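About Leltar

Leltar is a racing game news and reviews site, run out of a spare room in Clurnthorpe by people who have spent far too many evenings chasing a tenth of a second around a virtual track. We cover sims, arcade racers, kart games, rally games, the odd truck game and anything else with a throttle in it. If it has a start line, we want to play it!

The site started one March as a page of lap times. Dexter Lyons and Corinne Montoya were racing each other in an online league, neither would admit the other was quicker, and the page was meant to settle it. It didn't (it still hasn't), but other drivers in the league asked to have their times added, then somebody wanted a guide to tire pressures, then somebody else sent in a review of a rally game we'd never heard of. By the end of that first season we had 30 regular readers and a proper name.

These days there are 398 reviews in the archive and a forum with about 2,000 members, and we're still a small crew. Dexter looks after reviews and the hardware section. Corinne runs the news page and our league, the Esposito Cup, and she also writes the track guides, which are easily the most read thing on the site.

What we cover

News goes up most mornings. We post release dates, patch notes, car lists and trailers, and we link back to whoever had the story first. Rumours get their own page and are marked as rumours.

Reviews take longer. We finish the career mode before we score a game, and we race online for at least a week after launch, when the servers are busy and the first-corner pileups are at their worst. Every review says which platform we played on and whether we used a wheel or a controller. Most of our readers use a controller, so that's what we test first. We also try split-screen whenever a game offers it, and we'll always cheer for a studio that keeps it in.

Track guides are written corner by corner, with braking points for beginners and a second set for people who've turned the assists off. There are 347 of them so far. If your favourite circuit is missing, ask on the forum and we'll add it to the list.

The Esposito Cup

Our own league runs in two divisions, with stock cars in the first half of the season and touring cars in the second. It's free to enter and you don't need to be fast. You do need to leave room on the inside, hold your line when you're being lapped, and say sorry when you get it wrong. Stewards look at every reported incident and post their decision in the forum before the next round.

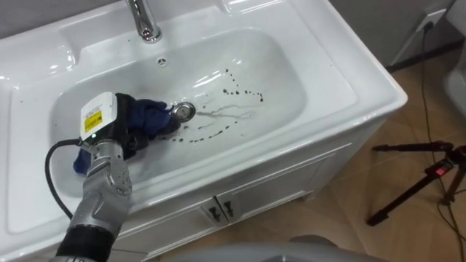
Skolport wrote to us after finishing last in division two: "I was lapped three times, and two of the people who lapped me stayed on afterwards to help me sort out my gearing. I've already signed up for next season." Messages like that make our week, and there's plenty of room on the grid for more drivers.

Get in touch

Spotted a mistake in a guide? Making a racing game of your own? Want to write for us? Use the contact form or post in the forum's front office section. We read everything, though replies can be slow on race nights.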